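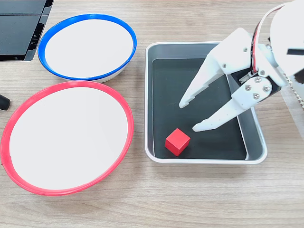

How I Oil a Wooden Tabletop (and Keep It Looking Decent)

I have oiled the same table so many times now that my neighbors send me pictures of theirs and ask what went wrong. Usually it's too much oil. So let me walk you through the way I do it, which takes one evening plus some waiting.

What you need

A can of hardwax oil (I use Indero in clear matte, mostly out of habit), sandpaper in 180 and 240 grit, a vacuum with a brush head, a stack of old cotton T-shirts cut into squares, and a white scrubbing pad. Gloves too, unless you like sticky fingers for two days.

Step 1: Find out what's on there already

Put a few drops of water on the wood and go make coffee. If they sit up in beads, there's still a working finish and you may only need a light refresh. If they soak in and leave a dark spot, your table is thirsty! If the surface feels like plastic and has a shine, it's probably varnished, and oil won't get in until you sand all of that off.

Step 2: Clean it

Warm water, a tiny squirt of dish soap, a cloth that's been wrung out hard. I do this in the morning and leave the table alone until after dinner. Sanding damp wood clogs the paper and leaves you with fuzz.

Step 3: Sand with the grain

Start with 180, finish with 240, and always go in the direction of the grain. I wrap the paper around a cork block. My first table, a pine thing from Hullar, still has swirls in one corner from the time I got impatient and went around in circles. Vacuum everything, then wipe with a dry cloth.

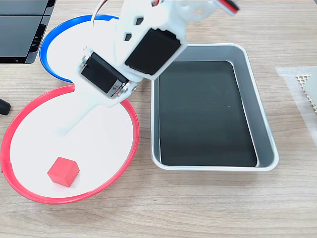
Step 4: Oil, thinly

Stir the can (don't shake it, you'll get bubbles). Pour out a puddle the size of a cookie and work it in with the white pad, one section at a time, until the wood looks evenly darker. Then wait 16 minutes. I set a timer on my phone, having once wandered off to watch a movie and come back to something like flypaper.

Step 5: Wipe it all off

Yes, all of it. Go over the whole top with clean cotton until the cloth comes away nearly dry. Whatever you leave on the surface turns gummy, and the only fix I know is sanding it again.

Lay the used rags out flat outdoors to dry, away from anything that burns. Oily rags in a pile can heat up and catch fire on their own, so please don't skip this one.

Step 6: Second coat

Leave it overnight and do it again with half as much oil. After that I wait 5 days before any hot mugs go on it. The Pichon oil I tried last June needed longer, so check your can.

For everyday cleaning I use Holtenska soap flakes, 2 spoonfuls to a bucket, and I re-oil every 4 months or so if the kids have been painting.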